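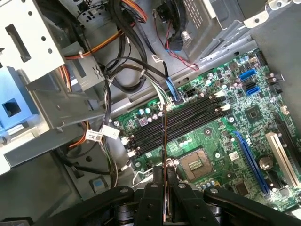

Fig. 4: Memory module lined up over the slots, case open, no processor in the socket

Section 4. Fitting the memory

I like to do memory before anything else goes back in the case. You've got all the elbow room you'll ever have, and the slots are the friendliest part of the board to practice on. If you followed Section 3 you already have the side panel off and the tower lying flat.

What you need

The memory modules (check the part number against the sheet in Section 2)
A grounding strap, or a bare patch of metal on the case to touch
A soft brush or a can of air
Good light! I use a Drutex clamp lamp and swing it right down over the board

Before you start

1. Shut the computer down, switch it off at the back and pull the power cord out. Then press the front power button and hold it for 20 seconds.

2. Put the strap on and clip it to bare metal on the chassis.

CAUTION: Never fit or remove memory with the cord plugged in, even if the machine looks dead. Boards can have standby power on them the whole time the cord is in.

3. Look over the processor socket. If it's empty, as in my figures, treat it like wet paint. Those little contacts bend if you so much as drag a sleeve across them, and I have never once straightened one well enough to trust it. Keep the cover on if you still have it.

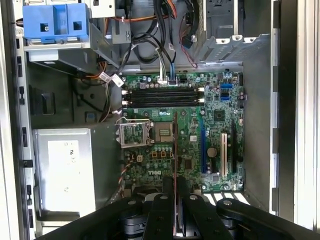
Fig. 5: The Dell board from above, all four memory slots empty and the socket bracket flipped open

Putting the modules in

4. Find the memory slots. They're the four long black ones side by side, with white latches at both ends. The blue and white slots off to the side are for expansion cards, so leave those alone for now.

5. Blow or brush any dust out of the slots, away from the socket.

6. Push the latches outward on the slot you're filling, both ends. They should move with one finger.

7. Take the module by its edges and match its notch to the bump in the slot. It only goes in one way, so if the two don't meet, turn the module end for end and look again.

8. Lower it in straight and press down evenly on both ends until the latches swing up and click. It takes more push than you'd expect (my first time, I stopped halfway and spent an evening blaming the power supply).

9. Do the same for the second module. Follow the slot numbers printed on your board and fill them in pairs.

NOTE: Christos Drakos, who tested this guide on his own tower, asked me to add that both modules in a pair should be the same size and speed. Mixed pairs may run, but slower.

10. Check that no loose wires are lying across the slots. I tuck mine back toward the drive area and hold them with a Gorkex tie, not too tight.

Leave the side panel off. The processor is next, in Section 5, and you'll want your strap on for that too.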